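**Rollus** is a two-finger gripper for small robot arms, and I've been running it against the older Zastasix at home since November. Haris Živković drew the first version, and Borislav Krasniqi wrote the Pramanik controller I use with both!

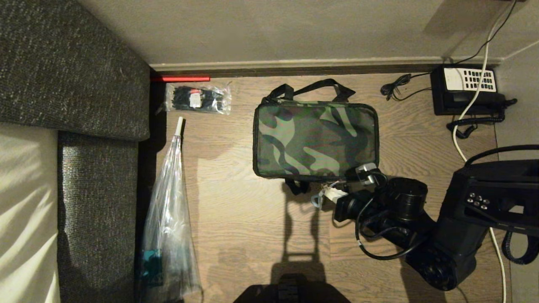 Soft, floppy stuff is where the two part ways. Rollus closes slower (Pramanik caps it at 50 percent by default), but I like it better on straps and handles, so the camouflage bag with its two black handles is my standard test. Clear plastic, like the folded umbrella, is next on my list.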